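Coursework > Year Two > Home and Habit > Final Reports

Where Do the Chopsticks Go? A Report on Shared Cutlery

1. The problem
Our flat in Skeltwood owns more chopsticks than forks, and on most evenings it can find neither. They lived in a drawer, in a mug, and for most of August behind the stove. I set out to learn whether giving them one home would help. The course asked for 2,000 words and has agreed to settle for fewer.

2. Method
Phase one was a lidded box. It lasted 8 days, after which the lid became a plate. Phase two was an upright basket with a divider, brown wooden ones on one side and black ones on the other. Sorting was done on a table near a sink, on the theory that people will put a thing away if they don't have to walk.

3. Results
I logged 163 returns with the basket. Most went to the correct side. The errors were nearly all made late at night and nearly all by me. Tall sticks lean over the rim, which looks untidy but makes them easy to grab. The deer tablecloth hides small things between its big pale circles, and a brown chopstick lying flat on the pink is easier to find than you'd fear.

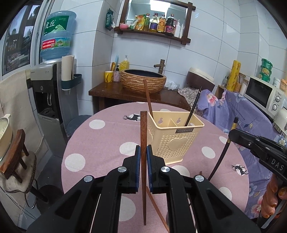

4. What I would change
A heavier basket, and a third section for the odd ones. I have four of those and no plan for them.

Submitted 15th May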